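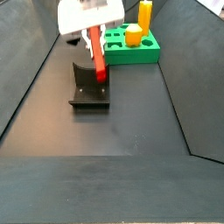 Red block above a black bracket, with a highlight along its left face.

Bench lighting at Greenwood: changes for February

The relamping of the Greenwood building reaches the ground floor in February. The old tubes over the benches have passed their rated hours and their output has dropped unevenly, so that neighboring benches no longer match. Replacement is by row, starting at the loading door. Benches in the row being worked on should be cleared by 4 p.m. the day before.

The new fittings are Okano linear units with a frosted cover. Color temperature is neutral white throughout. Mixing warm and cool lamps in one room was the source of most complaints last winter, and the leftover warm tubes in the store have been withdrawn. Please do not put them back into service in desk lamps or in the corridor.

Mounting height stays as it is. The fittings move sideways, from directly over the bench centerline to a position over the front edge. This lowers the amount of light reflected from the work into the eyes of a person standing at the bench. It also puts the shadow of the hands behind the work.

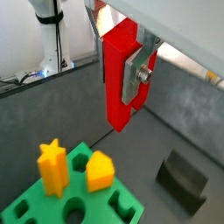
Illuminance on the bench is measured on a horizontal plane, with the meter lying flat and the sensor facing up. The reading says little about vertical surfaces, and many tasks here depend on those. Labels, scales and drawings pinned to a board are all read upright. Faces of the same object can differ a good deal in appearance. The upright red block is a fair case: its sloping top face looks slightly darker and grainier, while the long front faces are a bright, saturated red. For color checks, turn the sample so that the face of interest is square to the viewer, and keep that position for the reference sample as well. Hold both against the gray card. A white sheet of paper raises the apparent contrast and makes dark samples look darker.

Readings will be taken at 5 points on each bench after the lamps have run for 10 hours. The lowest reading is recorded along with the average. Where the lowest falls under the target for the task, the first step is to clean the cover, and the second is to adjust the spacing of the fittings.
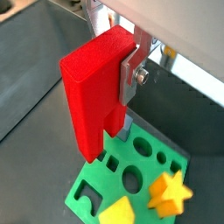
Silver aluminum bracket and bolt head against a red part.

Polished metal needs separate treatment. Calipers, rulers and engraved dials reflect the fitting itself, and a brighter lamp makes the markings harder to read. Tilt the tool a few degrees or use the shaded end of the bench. Task lamps should be set to the side at a low angle. At 3 benches along the north wall the arm of the task lamp does not reach far enough for this, and longer arms are on order.

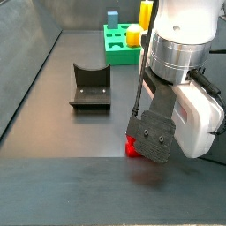
Grooved silver ring under overhead light.

Dimmer settings are stored per row. The panel by the stairs, marked Oko on the floor plan, controls the ground floor only. Comments on glare, flicker or noise from the new fittings go to Liam Ackroyd, with the bench number and the time of day.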